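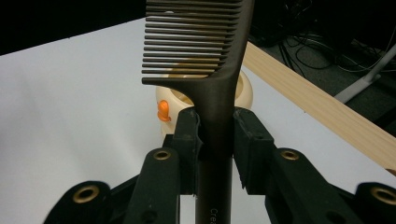 Fig. 1. Dark brown tail comb with long, fine teeth.

almost all of the items in our survey were small household plastics of this sort, bought cheaply and thrown away without much thought. Our group wanted to know what happens to them in Bruden, where the kerbside scheme takes bottles and tubs only.

We sent a short form to 236 households in February 2022 and asked them to note every plastic item they put in the bin over two weeks. The forms came back with 1,641 entries. Bottles and food trays were left out of the second table because the council already reports on them.

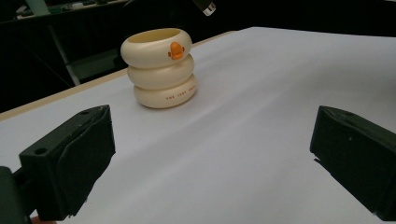
Results: toys and nursery items

Toys were binned less often than we expected. Most were passed on to family or taken to the Mostent charity shop - which does not accept anything with a missing part. Kitchen tools and hair items were nearly always binned.

Two firms replied to our letters. Cocco said it could take hard plastics if they were sorted by type. Cavby takes mixed loads, but only from businesses.

The main weakness is that people filled in the forms themselves, and several left the second week blank. We plan to repeat the survey in May with a shorter form.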